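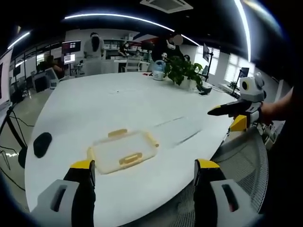
From: Ott Lukoševičius
To: Wekville floor list
Subject: Re: gripper sessions, second round

On Tuesday the Siretti office wrote:

> The hand-held gripper work carries on through December. We have 1,090
> recordings so far and want 300 more of lids and boxes. Once the arms
> are trained they will take over the repetitive part of packing, and
> everyone on the line will be free for more interesting work.

Could someone say what the interesting work is? I asked in the first round and got a link to a slide.

I don't mind the sessions. You sit down, the chairs are decent, and it beats the night shift at Lodhi. But opening and shutting a clip lid with a gripper is slower than doing it by hand, and my wrist knows about it after an hour. If this is now part of the job, it should be on the rota and paid at the packing rate, with a proper break. At the moment it comes out of our line time and the targets stay where they were.

Vutitz had the same promise. They lost 5 posts on the packing side — all "natural turnover", of course — and the people left were given screens to watch.

So before I put my name down again I'd like the hours in writing, and a plain answer about the posts.

Ott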